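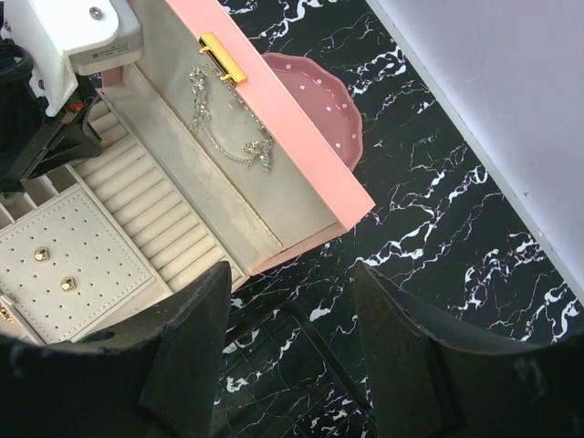 Search this site Enter keywords Go

Chapel Records Transcriber (part-time, fixed term)

The Biststead Chapels Index requires a transcriber for its Nonconformist registers. The post runs for 26 weeks from September and is based at the Sonby reading room, with remote work by agreement.

Duties: transcribe baptism registers and circuit plans from scans; enter chapel names, opening dates and map references in the index; flag conflicts between a register and the printed circuit plan. The current backlog is 428 items, almost all handwritten.

Required: experience reading 19th-century handwriting; accurate typing; working knowledge of spreadsheets. Knowledge of Methodist circuits is useful but can be learned.

Send a resume of no more than 2 pages and a sample transcription to Rory Strachan at the reading room. Applications close at 5 p.m. on the last day of the month.

Sign up for our newsletter. Enter your email address

Comments

Khairul Yeoh: Are the Bilyk circuit plans included?

Rory Strachan: Baptisms only for Bilyk. The plans are held elsewhere.

Prasetyo Jugah: Is the sample to keep original spelling?

Rory Strachan: Yes. Expand nothing.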